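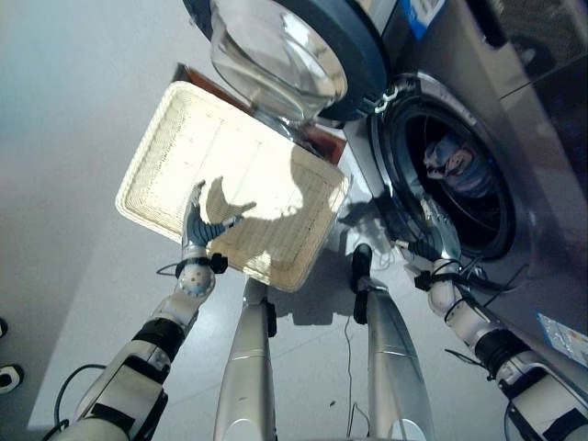 Hand test with the washing machine at Tunov, our workshop in Drukside

About us

Tunov is a small test house for robot hands, arms and cameras. Peninah Nyaga started it with 6 colleagues from Pruvcombe. Makers send us their hands, and we try them on home tasks, mostly laundry. Every hand gets the same 20 trials, and the maker receives all the results, also the bad ones. The basket rim is a good place to compare how fingers and thumb open.
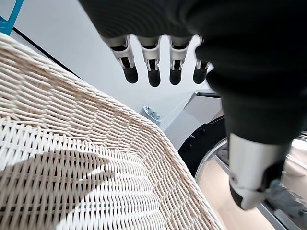
Visit us

We receive guests in the afternoon, up to 4 persons. Please write first to Ms. Owino at the office.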